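Plamari Opens Orders for Personalized Birthday Parcels for Children

Plamari, the mail-order gift company based in Drorness, has opened orders for a new line of personalized birthday parcels for children ages 4 to 12. The parcels are prepared individually for each child and mailed to arrive in the week before the birthday. The first deliveries are planned for August.

Each parcel contains a letter addressed to the child by name, a birthday badge showing the child's new age, a storybook in which the child appears as a character, and a sealed envelope marked to be opened on the day itself. The letter is signed by Gandska, a traveling bear who serves as the host of the series and who writes from a different stop on his journey each year. Families who order again the following year will receive the next letter in the story.

Parents and guardians complete a short form when placing an order. The form asks for the child's first name, age, favorite color, the name of a pet or a favorite toy, and one thing the child has learned to do during the past year. These details are used in the letter and in the storybook. A preview of both is sent by email, and the order is not printed until the preview has been approved.

"Families told us that a birthday card is often read once and put away," said Araceli Cantero, director of children's products at Plamari. "We wanted to offer something that a child would want to hear read aloud again, with the small facts of his or her own year in it."

The standard parcel is priced at $29, including postage within the country. A larger version, offered at $47, adds a wooden puzzle, a set of seven stickers and a paper crown. Brothers and sisters at the same address may be added to an order for a reduced price, in which case each receives a short note explaining that Gandska has not forgotten them - a feature the company says was requested by parents of younger children.

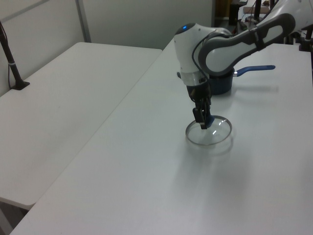
Can a parcel be sent directly to a child who lives at a different address from the person ordering?

Orders may be sent to any home address in the country, provided that a parent or guardian at that address has agreed to receive the parcel. The preview is still sent to the person who placed the order, and a copy can be sent to the parent on request.

The storybook was written by Socorro Ospina, a former elementary school librarian from Requena, who has prepared 12 separate versions of the text. The versions for the youngest children are brief and rely mainly on pictures, while those for older children include a simple code that must be solved in order to read the last page. Ospina also wrote the letters for the first four years of the series, so that a child who begins this year will be able to follow the journey without repeated material.

A trial of the parcels took place earlier in the year with 109 families in Drorness and the surrounding area. Participants received the standard parcel at no charge and were asked to return a questionnaire. According to the company, the most frequent request was for a larger typeface in the letters, and this change has been made. Several families also asked that the birthday badge be fastened with a magnet instead of a pin. The magnet badge was considered but was not adopted for safety reasons, and the badge is now supplied with a fabric clip.

The company has also revised its delivery schedule following the trial. Orders must now be approved at least 12 days before the birthday. Orders received after that point will be accepted only if the customer agrees to a later arrival, and the letter will be changed to say that Gandska was delayed on the road. Customers who do not wish to use this option will be given a full refund.

Cantero said that the company had paid close attention to the handling of children's information. Details entered on the form are kept until the parcel has been delivered and are then deleted, unless the customer chooses to save them for the following year. The outside of the parcel carries only the name of the adult recipient and the company's return address.

"A parent should be able to put the box on top of the closet without anyone guessing what is in it," Cantero said.

Schools, libraries and after-school programs may place group orders of seven or more parcels. Group orders are delivered together and use a simpler form that asks only for first names and ages. Organizations that would like to receive a sample letter before ordering may request one by mail or through the customer service desk, which is open from 9 a.m. to 5 p.m. on working days.

Parcels are available in English and Spanish. The language is selected at the time of ordering, and the storybook and letter must be in the same language. Families who would like both may purchase a second storybook separately for $12.

Orders for birthdays falling in August are now being accepted through the Plamari online store and at the company's shop in Drorness. Order forms for later months will be added at the start of each month. Gift certificates for the series may be used for either size of parcel and do not expire.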